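会社の同僚に「休みの日にまで棚を見に行くのか」と言われたが、見に行った。2019年4月27日、食器と小物の輸入元であるZitineが年に一度だけ倉庫兼ショールームを一般に開ける日である。駅からバスで終点まで行き、そこから地図どおりに歩いて一度迷った。看板は建物の裏側についていた。

# Zitine オープンデー訪問記

## 受付で靴を脱ぐ

入口で入場料500円を払うと、青いスリッパと引換券をくれる。引換券は館内の喫茶コーナーで飲み物になるので、実質は無料ということらしい。ただしスリッパのサイズは一種類で、私の足は踵が完全に外へ出た。以後二時間、つま先立ちに近い姿勢で陶器の間を歩くことになる。割れ物の倉庫でこれをやらせる度胸には感心した。

案内役はマフナズ・アフマドプール(Mahnaz Ahmadpour)さん。見学は8人ずつの組で、私の組には器の店を開く準備中だという夫婦と、終始無言でメモを取る青年と、明らかに喫茶の引換券が目当ての家族連れがいた。家族連れの子どもは開始早々に「ケーキはどこ」と聞き、マフナズさんは「最後です」と即答した。慣れている。

## 倉庫のほう

まずは倉庫。天井まで棚があり、棚には段ボールがあり、段ボールには品番が書いてある。器は一つも見えない。器の会社に来て最初の三十分、段ボールだけを見た。

とはいえ話は面白かった。Anleyというシリーズのカップは品番の末尾が色を表していて、183番が「霧の朝」、その隣が「霧の夕方」だそうだ。サンプルを並べて見せてもらったが、私には同じ灰色に見えた。器の店の夫婦は「ああ、全然違いますね」と頷き合っていたので、たぶん全然違うのだろう。頷いておいた。

検品台ではライフ・ユール(Leif Juhl)さんが皿を一枚ずつ指ではじいて音を聞いていた。澄んだ音なら合格、鈍ければよける。やらせてもらったところ、全部合格に聞こえた。ユールさんは私の合格品から黙って二枚を抜いた。

## 色合わせの部屋

二階に上がると急に人間の住む場所らしくなる。食卓の見本を組む部屋で、担当はチュ・ヘジン(Hye-jin Choo)さん。今年の宿題は「秋の食卓を、茶色を使わずに作る」で、春のうちに十月のカタログの配色を決めてしまうのだという。外では桜が散ったばかりだというのに、室内はもうかぼちゃの季節だった。

チュさんの流儀は、まず皿を置き、それから皿と喧嘩しない色を探す、というものだ。皿は淡い紫。秋といえば栗、栗といえば茶、と考える私のような者には出てこない出発点である。そこに青緑のマグを合わせ、オレンジにクリーム色の縞が入った小さなかぼちゃの置物で季節を知らせる。紫と青緑とオレンジ。字で書くと子どもの長靴売り場のようだが、白い天板に載ると妙に落ち着いて見えるから悔しい。

「かぼちゃは皿の上に載せないんですか」と聞いてみた。チュさんは少し考えてから「載せると、料理に見えます」と言った。なるほど、縞のかぼちゃを出されても困る。

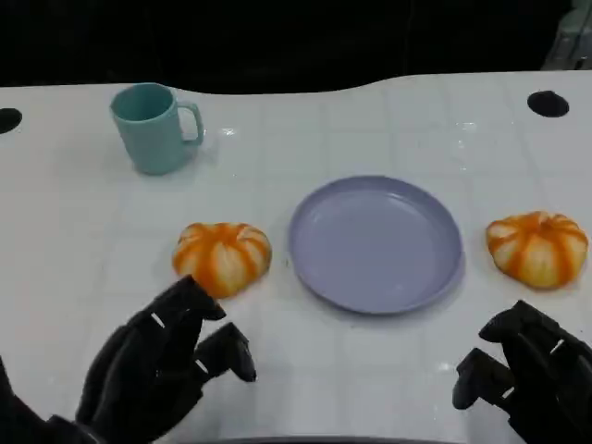 ## 参加者による色合わせ体験

続いて我々の番になった。別の机で、棚から好きなものを選んで五分で食卓を作る。

器の店の夫婦は最初の四分を相談に使い、最後の一分で白い皿を一枚だけ置いた。チュさんは「潔いですね」と評した。無言の青年はGrellgateという深緑の小鉢を選び、置いては測り、測っては置き、時間切れになった。メモの中身はどうやら寸法だったらしい。家族連れの子どもは、手の届く範囲にある一番派手なものを全部載せた。これが一番褒められた。

私はといえば、家にあるのと同じような紺の皿に紺の湯呑みを合わせた。チュさんの講評は「お好きなんですね、紺が」で終わった。好きなのではない。汚れが目立たないのだ。しかし言い返す前に次の組が上がってきた。

なお、マットな質感のマグについて「茶渋はどうなりますか」と質問したところ、部屋の空気がやや冷えた。答えは「早めに洗ってください」だった。肝に銘じる。

## 喫茶コーナー

一階に戻って引換券を使う。コーヒーか、アンサリ(Ansari)という銘柄の紅茶。紅茶にした。カップは好きなものを選べるが、選んだカップの値札が受け皿に添えられて出てくる。自分がいくらのものを口に運んでいるか、常に意識しながら飲む紅茶は味がよくわからない。

切り盛りしていたのはケイヴァン・ナジャフィ(Keyvan Najafi)さんとダヴード・アフマドプール(Davoud Ahmadpour)さん。ダヴードさんは案内役のマフナズさんの弟で、ケーキを切る係である。例の子どもはここでようやくケーキに会えた。ただし人参のケーキだった。しばらく皿と見つめ合っていた。

## アウトレット棚と帰り道

出口の手前にアウトレット棚がある。この配置は空港と同じだ。釉薬のむらや小さな傷のあるものが三割引から半額で並び、夕方に近かったせいか、すでに蓋のない急須と急須のない蓋が目立った。合わせてみたが合わなかった。私だけでなく、前に来た人も全員試したにちがいない。

茶色を使わない食卓に感化され、紫の皿を買うつもりで棚の前に15分ほど立った。結局買ったのは紺の小皿である。レジのナジャフィさん(喫茶と兼任)が新聞紙で厳重に包んでくれて、小皿は小玉スイカくらいの大きさになった。

## これから行く人へ

- バスは終点まで。降りたら建物の裏へ回る。看板は表にはない。
- 厚手の靴下を持っていくこと。倉庫の床は冷たい。
- 見学は約2時間。途中に座る場所はない。
- 色合わせ体験は毎組あり、申し込みは不要。
- アウトレット棚が目当てなら午前の組で。蓋と急須がまだ一緒にいるかもしれない。
- 支払いは現金のみ。最寄りのATMは駅前。

帰りのバスでは器の店の夫婦と一緒になった。店の名前はまだ決まっていないそうで、候補を三つ聞かされて意見を求められた。二番目がいいと答えたら、二人とも窓の外を見た。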